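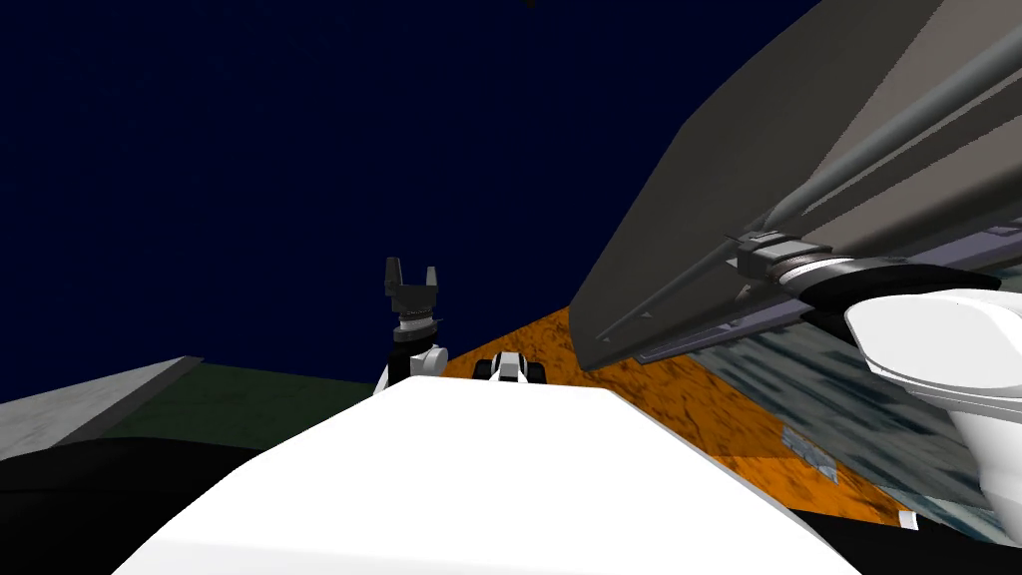
Notes for the demonstration visit: simulated two-arm manipulation

Last updated 23 December 2018
Reading time: 3 min

These notes cover the visit to the Trorkel laboratory and replace the sheet given out in November. Read sections 1 to 3 before you come. Section 4 is for the write-up.

1. What the visit covers

The demonstration is run by Jovita Barajas and Braulio Escobedo. It has two parts, a simulator session at the workstations and a short session on the physical cell. Most of the time goes to the simulator. The group tests every motion there first, and the assignment is graded on simulator logs only.

The software is called Clidisness. It loads a scene file, a robot model and a motion script, and it writes one log per run. You will be given a scene file and a motion script. Do not edit the robot model.

2. Terms used in the demonstration

Base frame: the coordinate frame fixed to the robot body. All poses in the motion script are given in this frame unless the line begins with W, for world.

Tool frame: the coordinate frame fixed between the gripper fingers. Its z axis points out of the gripper along the fingers. When the fingers point straight up in the world frame, the tool z axis is parallel to world z. Students often get the sign wrong on this one.

Occlusion: loss of sight of one part behind another. A viewpoint close to the robot body loses a good share of its view to the body shell, and an arm that passes near the viewpoint can hide most of the work surface. The far arm then shows only its gripper and part of the wrist.

Self-collision: contact between two links of the same robot. In Clidisness the two arms and the body count as one robot, so contact between the arms is logged as a self-collision.

Visual mesh and collision mesh: the visual mesh is what is drawn on the screen. The collision mesh is a simpler shape used for contact checks. The two do not match exactly. A link can look clear of the body on screen and still be logged as touching it.

3. Order of the session

Escobedo will load the scene and step through the motion script one line at a time. Watch the joint readout as well as the view. The supplied script has 623 steps. The arms come closest to each other at step 560, and the run will be paused there for questions.

Next, the same script is run with the viewpoint moved. Nothing in the motion changes. Compare what can be judged from each viewpoint: the distance between the arms, the height of the gripper over the surface, and the tilt of the wrist. A steeply tilted view makes level surfaces look sloped, so take angles from the readout.

Barajas then runs a shortened script on the physical cell at reduced speed. Stay behind the yellow line while the arms are powered. The stop button is on the post to the left of the door and anyone may press it.

You will work in groups of three at the workstations after that. Each group changes one joint limit, reruns the script and saves the log.

4. Write-up

Hand in two pages and the log file. The write-up should state:

- the joint limit you changed, with old and new values in degrees
- the first step at which the motion differs from the supplied run
- any self-collision entries, with the link names as they appear in the log
- one quantity that could not be judged from the first viewpoint, and the reason

Screenshots are allowed but do not count toward the page limit. Label each one with its step number. A screenshot with no step number will be ignored.

Send questions on the log format to Refugio Cuevas. Questions on grading go to Benoît Mallet. Logs from an earlier version of the scene file will not open in the grading script, so check the header line before you submit.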